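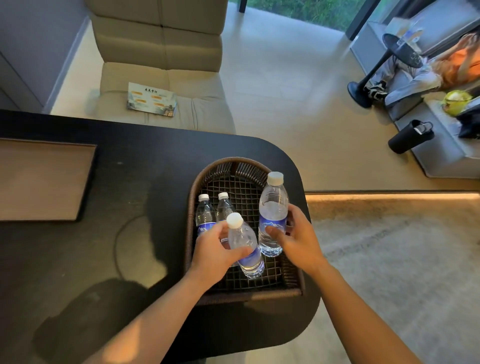 March, bench 2, 7:40 am

Picking up the cap torque work where Ashok left it. The question from Malhotra is still the same one: why do some closures from the Drelau line need so much more force to open after storage than they did on the day they were capped. Small water bottles with white screw caps, ridged clear bodies and a wrap label are the hard case for us, since the ridges and the label change how well the clamp jaws hold. I had a first set slip in the fixture yesterday and threw those readings out.

Fixture changes. Swapped the hard jaws for the rubber-faced ones and moved the clamp point down below the label. Zeroed the gauge with nothing in it, then with the 296 g check weight on the arm. Both fine. The old jaws are in the drawer under the Sadier press, tagged.

Samples. 54 bottles pulled from the warm cabinet, left on the shelf overnight to come to room temperature. I numbered the caps with a paint pen and drew a line across cap and neck so we can see any back-off. Do not use the blue marker for this. It wipes off if your hands are damp and I lost the line on several.

Opened the first 12 before lunch. Readings are in the shared sheet, tab 3. Spread is wider than I would like. The high ones all have a faint scuff on the inside of the thread, same side each time, which makes me think of the chuck on the capper and not the storage. Amirhossein thinks it is the liner taking a set in the heat. We can separate the two by running caps from a different head through the same cabinet, so I have asked for a bag from head 4.

Afternoon. Gauge drifted after the tenth pull and would not come back to zero. Let it sit, re-zeroed, repeated the check weight, got the right number. Cable at the back was loose. Taped it down for now. Needs a proper strain relief.

Also tried the Erow thread compound on three spare necks to see if it kills the high readings. It does, but it leaves a film and could never go near a drinks line. Useful only as a check that friction is where the extra force comes from. Spares are marked with an X and should go in the bin, not back on the shelf.

To do
Finish the remaining bottles, same jaws, same clamp height.
Cut one high cap and one low cap in half and look at the threads under the scope.
Ask Ashok what speed he was pulling at. His notes say slow.
Order liners, the smallest pack is 2,000.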